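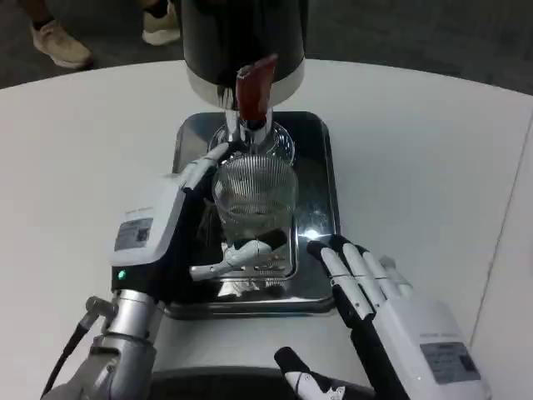
Head cam, dispenser task, left hand on cup, right hand parked by tray

Grenlow / Issues / Pour policy stalls before lever press
Opened 9/24/18
Status: open
Component: Mullex policy, bimanual

Symptom: cup goes under spout fine, then right hand never goes for the red lever. Sits palm down on table till timeout (45 s). Same on both checkpoints.

Baseline from April did not do this. That one was trained on 100 demos, new one on 300, so more data made it worse??

Tried so far:
- restarted Fiore controller, no change
- swapped cable on left arm, no change
- replayed a recorded demo open loop, lever gets pressed. So hardware ok
- dropped wrist cams from the input, head cam only. Worse

Update: looked at action chunks. Right arm output is basicaly flat once left hand closes. Demos have a long pause there, operators waiting to get the cup lined up. Think the policy learned the pause. Clear ribbed glass might not help either, hard to tell the cup state from head view.

Update 2: trimmed idle steps over 2 s out of the demo set, retraining on Varkirus now. Changed nothing else so we can compare to the old run.

To do: if trim fixes it, rerun the April set with teh same filter. Results table in the draft is on hold till then, pls dont cite the 300 demo number.

Leaving open.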